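When the Contract Runs Out Before the Argument Does

Wayne Hiebert keeps the original supply agreement in a drawer at his office in Pernau. It runs to 11 pages, and the part that cost him most of a year is a single sentence on page nine. The sentence says that either side may end the deal on written notice "if performance becomes impractical." It doesn't say who decides.

Hiebert's company, Flokard, sells shelving hardware to small retailers. Cundix made the brackets. The two had worked together without trouble until last April, when Cundix sent a two-paragraph letter saying that it could no longer meet the agreed price and was ending the contract. Flokard had 500 orders open at the time.

"I read it standing up at the front counter," Hiebert said. "Then I called a lawyer, and I probably should have called her before I signed the thing in the first place."

The lawyer was Folasade Tamuno, who has handled commercial disputes for most of her career and takes on a lot of cases like this one. She says businesses tend to spend their time on price and delivery dates and leave the ending clauses as they found them in whatever form they copied.

"People borrow a contract from an old deal," Tamuno said. "The old deal was for something else, maybe in another state. The words get carried over and they mean something different now, or they don't mean much at all."

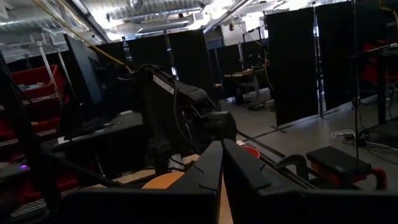

A Trossen arm with its gripper extended over the workspace.

Flokard's claim was that a rise in costs is an ordinary business risk and doesn't make a contract impractical. Cundix argued that both sides had talked about prices before signing and understood the clause to cover them. There were emails -- 200 of them, once everything had been collected -- and they helped each side in places.

Darcy Zacharias, who represented Cundix, would not discuss the details but said the company believed it had acted within its rights. "There was a real disagreement about what the parties meant," Zacharias said. "Both of them were telling the truth as they remembered it."

The case never reached a courtroom. In the fall the two companies agreed to mediation, and it took two sessions. Aaliyah Gosselin, the mediator, put them in separate rooms on a Wednesday morning and went back and forth until early evening. The second session was shorter.

Under the settlement, Cundix filled part of the open orders at a price between the old one and the new one. Flokard dropped its claim for lost sales. Each side paid its own legal bills, and Hiebert says his came to more than he had spent on brackets that quarter.

He now buys from Wysocka, under a contract that Tamuno wrote. The ending clause takes up most of a page. It sets a notice period, lists the events that count, and sends any dispute to mediation first. Hiebert has read it three times.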